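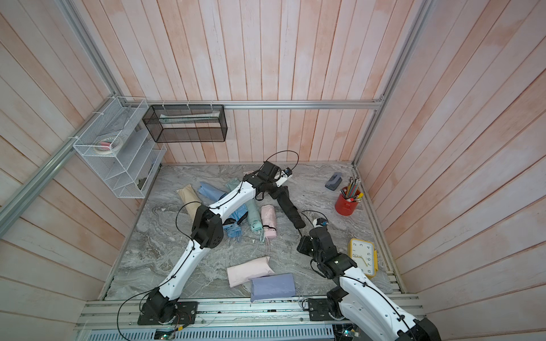
*Two-arm cell, umbrella set on the floor, closed black umbrella in the left gripper.*

**Thread: Umbrella set, results of the wrist-view comparison**

**grivau_lab** — August 7, 2018

Members of the working group are invited to comment on the results below before the method note is issued.

The policy was trained on 728 demonstrations recorded by hand-guiding in the Ulon cell. Two versions were compared. Version A receives the fixed view only. Version B receives the fixed view together with the wrist view. Each version was given 23 trials with closed umbrellas, starting from mixed layouts. A trial was scored as a success if the umbrella was picked up and placed in the wire basket on the back wall without a second grasp.

Version A succeeded in 15 trials. Version B succeeded in all but 2.

We propose to recommend the wrist view for all long, thin items.

**tumport_bench**

Thank you for circulating this. We do not dispute the figures, but we have a reservation about the conclusion. Were the layouts the same for both versions? If they were drawn afresh each time, part of the gap may come from the draw. The pale pink umbrella with its strap hanging loose is a much harder item than a plain closed one, and a few more of those in one column would matter.

**grivau_lab**

The layouts were drawn afresh. The draw was made by script and the operator had no say in it. We accept that paired layouts would have been the better design.

**hsiao_rig4**

We ran a similar comparison on the Hsiao rig last year, using folded cloth, and found almost no difference between the views. I would therefore be careful with the wording "all long, thin items". Umbrellas are stiff along their length. Cloth is not, and neither are flat pouches such as the pink and lavender ones near the front of your cell.

May I also ask whether the hole punch, the pencil cup and the clock were present in every trial? The basket is on the back wall, so the arm has to carry a long item through a fair amount of space. Clutter at the right could change the path.

**grivau_lab**

They were present throughout, but their positions were not fixed. Contact with the clutter was logged and did not count as a failure.

**tumport_bench**

With respect, it should count. A policy that knocks over the pencils on its way to the basket has not done the job as our users would see it. Please report the contact figures beside the success figures.

**hsiao_rig4**

I disagree on that point. The stated task is pick and place. Report contact by all means — in its own column — but do not change the scoring after the trials have been run.

**grivau_lab**

Noted. The scoring will stand and a contact column will be added. The recommendation will be limited to closed umbrellas until the paired trials are complete. Tumport has asked to supply the layout list, and we have agreed.

**tumport_bench**

The list will be posted in this thread before the end of August.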